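The Cloud That Ate My Laundry Basket

I own too many socks. I know this because last November I tipped the lot out on the bed, paired up what I could, and was left with a heap of singles the size of a sleeping cat. Grey ones mostly, a few blues, and one red sock with such a bobbly heel that I can't think why I'd kept it through two house moves.

So when the magazine asked if anyone fancied writing about drying small things indoors, my hand was up before I'd thought about what I was volunteering for. Socks! Undies! Those little face cloths that fall down the back of the heater and go crispy! This is my life, friends. I live on the second floor in Curkberg, where it rains sideways from autumn on, and my outdoor line is a shared one in a courtyard that sees the sun for the length of a cup of tea.

The answer, it seems, is a sock hanger. You've probably seen one. There's a hook at the top, a frame underneath, and a row of little clips dangling off the bottom bar like charms on a bracelet. My nan had a round blue one that lived over the laundry trough, and it had lost so many pegs by the time I came along that we mostly used it for tangling. I'd assumed they'd all gone the way of the twin tub.

They haven't. They've gone cute instead. The one I've grown fondest of is shaped like a cloud, in that soft buttery cream colour you get on old light switches, with a straight bar across the base where the clips go. It hangs by itself from a hook, it takes up no floor at all, and it makes me smile, which is more than I can say for the big folding airer with the wonky leg.
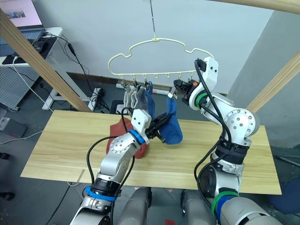 Anyway, I've been living with this style of hanger for a good long while now and I have opinions. The first is that you have to stop thinking of it as a place to dry your washing and start thinking of it as a place to dry the annoying bits of your washing. Towels and jeans can go on the airer or over the door. The hanger is for anything smaller than your forearm. Once I'd got that straight in my head the whole business became much calmer, and I stopped trying to hang a pillowcase from two sock clips (it slid off, twice, into the cat's water).

The second opinion is about pairs. I used to clip socks up in whatever order my hand found them in the basket, and then I'd be standing there at the other end, sorting them all over again like a mug. Now I hang them side by side with their mates. Grey with grey, blue with blue, straight off the pile. It's slower going up, no question, especially on a cold morning when your fingers don't want to work a spring. But coming down is a dream! You unclip two, fold them into each other, and they go in the drawer. I timed a full load once because I'm that sort of person, and then lost the bit of paper.

If you're doing it over a table or a bench, so much the better. I do mine above the kitchen table these days, from a hook in the ceiling that once held a spider plant. You can dump the damp pile right under the hanger and reach up, and whatever you drop lands on the table instead of on the lino with the toast crumbs. My back thanked me within a week. The spider plant has gone to live in the bathroom and is doing better there, if anything.

Then there's the great toe versus cuff question, which started an argument in the comments last time I mentioned it and will no doubt start another. I'm a cuff person. I clip at the top and let the toe hang. The toe people tell me the clip stretches the elastic, and that gravity should be allowed to take the water down towards the opening, and I'm sure they've got lovely socks. I've tried both. The toe way left a little pinch mark right where my big toe goes and I could feel it all day in my work boots, so that was that.

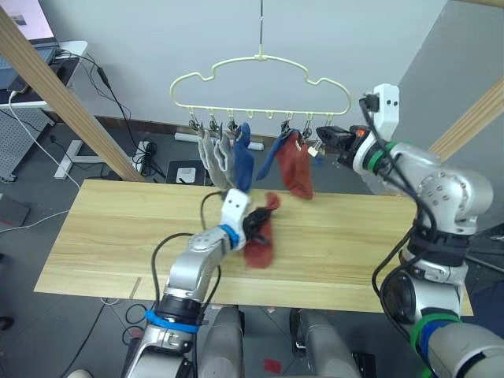
Blues, greys and a bit of rusty red: the sock hanger earning its keep.

Now, balance. This is the bit that catches people out, because anything that hangs from a single point will tip if you load up one side first. My method is to start at one end, hop over to the other, and then fill in the middle. A thick pair of hiking socks on the left wants a thick pair on the right, or at the very least a couple of tea towels' worth of something. I've got a friend in Drakunham who puts all of hers up from left to right in one go and simply doesn't mind that the thing hangs like a sinking ship. I couldn't live like that, but her socks get just as dry as mine do, so make of it what you will.

Air is the other thing. If you cram every clip, you end up with a curtain of wet wool and the middle ones will still be clammy at bedtime. I leave a gap here and there if I've got the room, and in the really miserable months I'll point the fan at it on low. A friend swears by a dehumidifier. I borrowed one for a fortnight and it did work, but it hummed in a key that made me want to move out.

And squeeze your socks first! I can't say it loudly enough. Roll them up in an old towel and stand on it. It takes no time and the kids love it, if you've got kids, and if you haven't you can love it yourself. I got the habit from a hostel in Jendus, years back, where there was one sink for the whole floor and a queue for it.
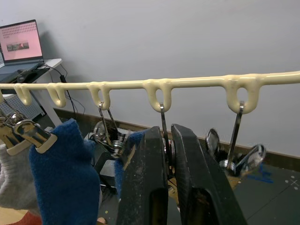
Page last changed: 19th May

Let's talk clips, because they're what you'll be handling every washday for years, and they're what goes first. On my nan's old one the pegs were plastic all through and they'd ping off into the garden once the sun had been at them. I much prefer metal spring clips, the shiny sort, hanging off loops on the underside of the bar. They bite properly, even on a chunky winter sock, and they swing about a bit, so you can turn a sock side-on if it's sticking to its neighbour.

What you want to look for in the shop (and I've stood in plenty of shops squeezing clips until someone came over) is how the clip joins on to the bar. Hook-and-loop is good. You can lift the whole clip off, move it down a spot or pop a new one on when the old one's had it. If the clips are moulded into the frame, then one broken peg is a gap forever. Give the loops a little tug too. They shouldn't flex much. And have a look at the jaws, because a rough edge in there will pull threads on anything fine or fluffy. My fuzzy bed socks are terrible for it.

Rust is the downside of metal, of course, and on pale socks you'll know all about it. I wipe mine over with a dry rag when I remember and I don't leave it hanging in the bathroom. If a clip starts going orange, I take it off and it gets a second life holding the muesli bag shut.

A few of you wrote in after the last homewares issue asking about colours running. Hang your reds away from your greys for the first few washes, with an empty clip between them if you can spare it. I learned that from a cheap pair bought at the Shabalala night market, gorgeous deep rust things, that turned the neighbouring sock a sort of tinned-salmon pink down one side. I still wear it. It's gone in with the gardening socks and the worms haven't complained.

As for the singles, I did finally deal with them. I strung the whole heap up over a couple of evenings, clip by clip, so I could see them all hanging in a row in decent light, and it's amazing what turns up when they aren't scrunched in a ball. Two that I'd have sworn were the same navy were nothing like each other. Two I'd had down as strangers were a pair, one of them just more faded from spending a summer on the courtyard line. The leftovers have been cut up for dusters, apart from the bobbly red one, which I've put back in the drawer.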